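Household Skills, Unit 3
Handout: Bowls, Bench Space and Moving Food Between Them

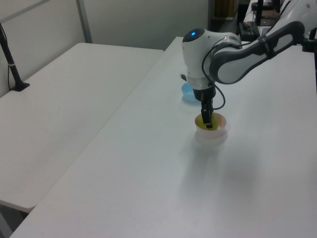 Most of the mess made in a home kitchen is made in the short distance between one bowl and the next. This unit covers how to set out bowls on a bench or table, which bowl to use for what, and how to move food from one to another without losing half of it. Read it before the practical. You won't need to bring anything except an apron and a tea towel.

Setting out

Clear the table before any bowl goes on it. Wipe it down, dry it, and leave it bare. A plain white top is good for learning on because spills show up straight away and you can wipe them before they get onto your sleeve.

Put the bowl you are working in directly in front of you, well in from the edge. The second bowl goes behind it and a little to one side. Right-handers usually find the left side easier. Left-handers should try the right. Leave enough of a gap that you can lift one bowl without knocking the other.

If you have two tables pushed together, check whether the tops are level. They often aren't. Never stand a bowl across the join. Keep all the wet work on one table and leave the other clear for plates and finished food.

Choosing the bowl

White bowls are best for checking colour. Yellow and green foods stand out well against white, and you will see bruising, grit or a stray bit of stalk that you would miss in a dark bowl.

See-through or tinted bowls are handy for anything you need to judge from the side, such as how much liquid has collected at the bottom. Coloured ones, including light blue, change how the food looks, so don't judge ripeness in them.

Small bowls are for things already measured or trimmed. Students tend to reach for one that is too small. If the food comes above the rim, go up a size.

A round bowl with a smooth inside is easiest to empty and to wash. Check the rim for chips with a dry fingertip and put chipped bowls aside.

Picking up and moving food

Use tongs for single pieces and a large spoon for anything cut small. Come straight down from above, close the tongs gently, and lift straight up before you move sideways. Dragging a piece over the rim is how most bowls get tipped.

Soft food needs a light grip. In the April class several people squashed their avocado halves on the first try and had nothing left to slice. Practise on a lemon first, then a ripe pear.

Hold the rim with your spare hand if the bowl is light. A damp cloth folded under it will also stop it sliding.

Practical task

Work in pairs at the one table. You will be given 543 grams of mixed fruit in a large bowl. Move it piece by piece into a smaller bowl until you have 143 grams, then stop and weigh it. Swap over and repeat. You have 15 minutes each, including wiping down.

Write down the weight you finished on, anything dropped, and whether you changed tongs. The Pernlow scales on the side bench take a few seconds to settle, so wait for the reading before you write it in.

Anyone with a fruit allergy should tell Shafiq Amarasinghe before the class and a set of wooden blocks will be put out for you. The weights are different but the task is the same.

Washing up

Wash see-through bowls first while the water is clean, then white, then the tongs. Dry the rims properly before stacking. Large bowls go on the bottom shelf and small ones in the drawer under the Patwary kettle.

Record sheets are due 5th June, in the tray at the Jetville campus office. Late sheets can be handed in at the following class but won't be marked until the end of term.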